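Black mat on white gloss tiles – keep or get rid?

morovura92
We had large white gloss tiles put down in November and they show everything. I've put a big square black mat beside the table. My other half says it looks like a hole in the floor. Opinions?

Amber Sedgwick
Keep it. Ours has been down 4 years and saves the tiles from chair legs.

drorkow
Disagree. Black shows every crumb and bit of thread. I was hoovering mine daily and went back to bare tile after 11 weeks.

Gosling
Bare gloss tile is worse under ceiling lights – you get the glare and every smear. Get a grey one.

morovura92
Grey would be another £18 and I've already got this one. Drorkow is right about the bits, though. 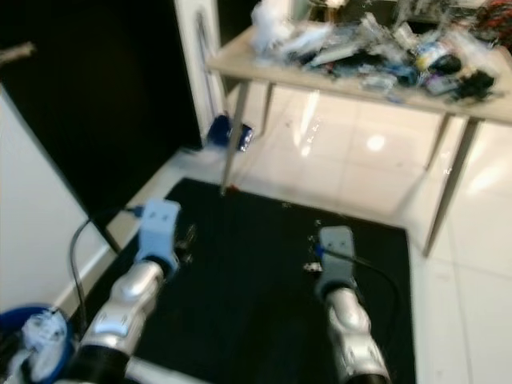
There's a red speck near the table leg and I can see it from the doorway. On the tiles I'd probably miss it. The table has thin metal legs, so I could stand it fully on the mat, but then there's less clear floor to work on.

drorkow
Leave the table on the tiles and put felt pads on the legs.

Amber Sedgwick
Pads fall off. Mine lasted until the Tuesday.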